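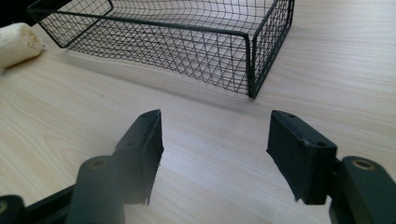
Jarnolora, 29th June

## Ritgate wire-mesh basket, black

An open-topped rectangular basket for benches, shelves and pantry cupboards. The rim and corner posts are a heavier black wire. Between them the long sides are filled with a thin diagonal lattice, and the floor has a closer grid so that smaller items stay put.

We have stocked the Ritgate since September and it is now the basket we reorder most often. It suits onions and potatoes, bread rolls, tea towels, mail, chargers and the odds and ends that collect near the kettle. Very fine things will still find their way through – use a liner for loose tea bags, clothes pegs or anything that sheds crumbs.

### Details

- Colour: black
- Shape: rectangular, open top
- Length: 30 cm
- Lid: none
- Liner: sold separately (Qiu cotton liner, natural or grey)
- Sold: singly or in a pack of 3
- Stock code: 1429

### Using it

Lift the basket with both hands under the short ends when it is full. The rim will take the weight of ordinary kitchen contents, but lifting from one long side can pull the lattice out of line over time.

On a timber benchtop or a polished table we suggest the stick-on felt dots that come in the bag with the basket. Put one under each corner and press for a few seconds. Replacement dots are available at the counter.

The basket is for indoor use. It can go in a laundry or bathroom if it is dried after a splash, but please don't leave it on an open balcony.

### Cleaning

Warm water, a little dishwashing liquid and a soft brush. Work along the wires, rinse, then dry with a tea towel. Not for the dishwasher. Flour and onion skin come off more easily with a dry pastry brush before any water goes near them.

### Ordering

In stock at our Andbridge and Jarnolora shops. Orders placed before noon are packed the same day. Packs of 3 are sent nested with paper between them.

Cafés and bakeries wanting larger quantities can ask for the trade list – please give the stock code and the delivery postcode.

Unused baskets can be returned within 30 days with the receipt. Liners can be exchanged if the bag is unopened.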